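DOLLIER GUEST HOUSE
Sitting room – monthly inspection checklist
Form 462, for the person on morning duty
Month: June
Start of round: 9:30

How to fill: write OK, ATTENTION or NOT CHECKED after each point, then a comment if there is something to say. Please do not leave a point empty. If you are not sure, write ATTENTION and the next person will look also.

PART A. ENTRANCE AND FLOOR

A1. Door opens completely and closes by itself – OK

A2. Carpet lies flat, no raised edge – ATTENTION
Comment: flat in the middle. By the door one corner comes up a little when you push it with the shoe. I pressed it down, but it needs new tape below. Same comment was in the May form.

A3. Extension cables away from the walking way – OK

PART B. CONSOLE TABLE AND SOFA

B1. Tabletop free of waste – ATTENTION
Comment: tissue paper left on the black table, one larger piece and one small. To be put in the bin before guests come in. Please use a dry soft cloth for this table, the spray from Fang leaves gray marks on lacquer.

B2. Gold ornaments on table front are fixed – OK
Comment: I tried the middle one and both corners with the finger. Nothing moves.

B3. Table stands steady on its legs – OK
Comment: pushed lightly from the two ends. We paid 500 for the repair of one leg in winter and it holds well until now.

B4. Sofa frame and armrests – OK
Comment: no sharp place in the carving. The right armrest gives a small noise when a heavy person leans on it, but the screw is tight.

B5. Cushions in place, zippers closed – OK

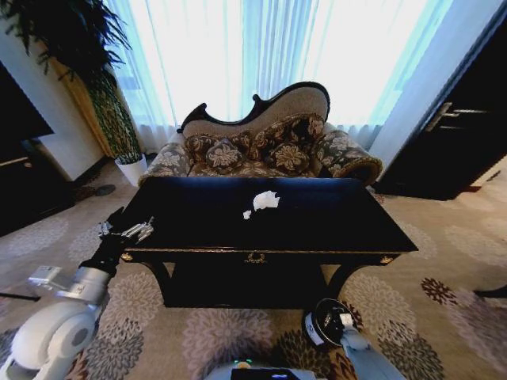 Points B1 to B5. Console table with tissue paper, sofa and cushions behind.

PART C. WINDOW AND CURTAINS

C1. Curtains hang free from any heater or lamp – OK

C2. Curtain rail tight on the wall – OK
Comment: checked from the step ladder, second person was holding.

C3. Window lock works – NOT CHECKED
Comment: the key was not on its hook. I asked for it at reception and will do this point with the evening round.

PART D. GLASS AND BREAKABLE THINGS

D1. Glass pieces without cracks or broken edges – OK
Comment: the twisted clear glass piece with the blue and black label was turned in the hand slowly, rim and foot both smooth. I needed to look two times, the shiny surface throws back the whole room and a reflection can look like a crack.

D2. Glass is not near the edge of a table – ATTENTION
Comment: general reminder to all. One hand width from the edge at minimum. The big lamp from Ikdale costs 3,000 to replace and it was also too near in the last two rounds.
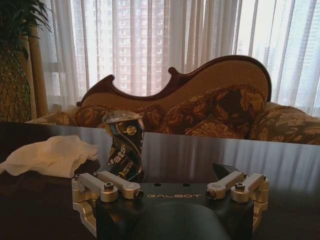 Point D1. Twisted glass piece with printed label.

PART E. FIRE AND EMERGENCY

E1. Smoke alarm gives sound at test – OK

E2. Extinguisher seal not broken – OK
Comment: the Killex service sticker is valid until October.

E3. Way to the exit is free – OK

OPEN POINTS TO CARRY OVER
A2 carpet tape, not more than 200 from the small repairs money, so no approval is necessary.
C3 window lock, evening round.
D2 lamp, move to the inner side of the side table.

Round finished: 10:15
Next form goes in the green folder, behind this one.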